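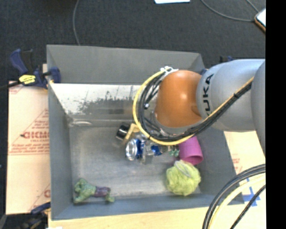
*Last changed: February 8, 2022*

# Pulling on Purpose: How Pity Timers Change the Way Players Save

Game Systems term project, final report

## What I wanted to find out

Gacha games run on random draws, and most of the big ones now have some kind of pity counter that guarantees a rare character after a set number of misses. I've played these games for years and always felt that the counter changes how I save up, but I had no idea whether that was just me. So for this project I built a tiny gacha game of my own, called Starnley, and gave it to real players with the pity rules switched between two versions. It was the most fun I've had on any assignment so far!

## The game

Starnley is a browser game about running a night ferry. You pick up passengers, earn lanterns, and spend lanterns on pulls for new crew members. There is no real money in it anywhere. A ferry run takes a couple of minutes, and the crew you own changes which routes you can take.

I wrote it in Nolar, the small scripting engine we used in the first half of the course. Nolar handles menus and save data really well (less so sound, which is why Starnley has none). The crew art is all mine, and I'm sorry about the hands.

The two versions:

- **Open counter.** The pull screen shows how many pulls are left before a guaranteed gold crew member.
- **Hidden counter.** The same guarantee is there, with the same odds, but the number never appears on screen. The help page mentions it in one sentence.

Everything else matched, down to the animation on a gold pull.

## Getting players

I posted a link on the Merncombe student games board in September and asked people to play whenever they liked. Sign-ups were capped at 300, split evenly between the versions. In the end 258 of them played far enough to make at least one pull, and those are the players in this report. Each one started with 1,000 lanterns, so nobody had to grind before reaching the interesting part.

The game logged each pull, the lantern balance right before it, and how long the player stayed on the pull screen. I did not log names or anything typed in.

## What happened

Open counter players saved in a really clear pattern. They tended to spend in bursts, stop once they had a gold crew member, and then go back to running ferries. When the counter was close to the guarantee, they would often play a few extra runs in a row just to afford the last pulls. You can see it in the logs as a long flat stretch and then a sudden drop in lanterns.

Hidden counter players were all over the place. Some spent everything in the first sitting. Others held on to their lanterns and barely pulled at all, and I did not expect that group to be so big. My guess is that without a number to aim for, saving felt just as good as spending.

The moment I liked best in the data was Kallio. She is the gold navigator, and I thought she was the weakest gold in the game – her only skill is skipping fog. Players on both versions kept her on deck more than any other crew member. Fog must be more annoying than I realized when I designed it.

## Problems

An early build carried the counter over wrongly when a player closed the tab in the middle of a pull. I fixed it before the link went out, but it cost me a weekend and I rewrote the whole save routine to be safe.

The players were also mostly people who already knew the genre. Someone who has never seen a pity timer might ignore the number completely. Lanterns being free matters too, and I can't say anything from this project about how people act when money is involved.

## Next version

I want to try a counter that shows up only in the last stretch before the guarantee. I'd also like to add a second banner running next to the first with its own separate count, and see which one players feed first. Kallio is staying in, and the fog is getting shorter.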